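Ticket: Shared calendar shows bookings one hour late
Opened by: Paula Chiriac, Gondinthorpe office
Assigned to: Ghassan Azar
Opened: 2023-09-11
Status: Resolved

Paula Chiriac
Room bookings made in Trirkus are showing one hour late in the shared calendar. If I book the meeting room for ten, the calendar says eleven. The confirmation email has the right time. It affects everyone in our office but not the people at Fulirham. We had two groups turn up for the same slot this morning. I have logged out and back in, and tried a different browser. No change.

Ghassan Azar
Thanks Paula. Please tell me whether old bookings are wrong as well, or only new ones. Also open Settings, then Region, and copy out what it says under Time zone.

Paula Chiriac
Old ones are fine. The first wrong one I can find was made after the update. Time zone says London, with "Adjust for summer time" ticked.

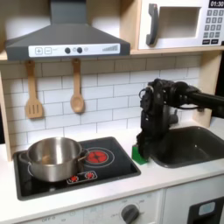

Ghassan Azar
That setting is correct, so please leave it ticked. I made a test booking from my own account against your office and got the same fault, which rules out your computer. The booking is saved with the right time in the database. It goes wrong when it is copied to the calendar. The sync log shows an offset of 60 minutes being added to each entry, and there are 299 entries affected. I am passing this to Efren, who looks after the sync service.

Efren Tiongson
Found it. The update moved the summer time rule into the sync service, but the Gondinthorpe calendar still had the old manual rule that Bảo Giáp added in March. Both were running, so the hour went on twice. Fulirham never had the manual rule - that is why they were not affected.

What I did:
Paused the sync.
Removed the manual rule from the Gondinthorpe calendar.
Cleared the sync cache and started it again.
Re-sent the affected entries. It took over two hours to get through them.

Paula, please check a few from your side, including one repeating booking.
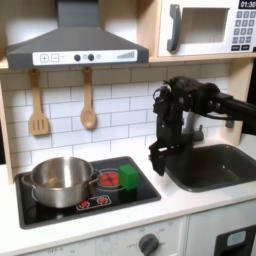

Play kitchen: hood controls and microwave, display at 01:30

Paula Chiriac
Checked single bookings for this week and next and they all match. The repeating one Ludivine Hoarau set up is still an hour out on her phone, but right on her laptop.

Efren Tiongson
The phone keeps its own copy. Ask her to remove the calendar from the phone and add it again - nothing will be lost.

Paula Chiriac
She has done that and it now shows the right time. Happy for this to be closed.

Ghassan Azar
Closing. I have added a note to the update checklist to look for manual time rules before the next release.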